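Workplace | Automation | 2 min read

Inside the Semulgate packing room

Our new robot sorting line started in October, and we love showing it off! It sorts 1,000 soft goods a shift, and the crew has moved over to repairs and checking -- the jobs they always wanted more time for.

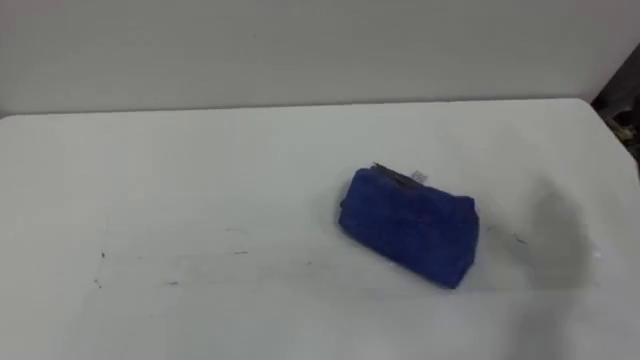
p. 4

A blue zip pouch on the white table, tag up. Toshiko Kobori says soft shapes are her favorite ones to teach.

Ryota Kaneko now runs the repair bench, and his wrists are thankful!

We use cookies to improve your visit. Accept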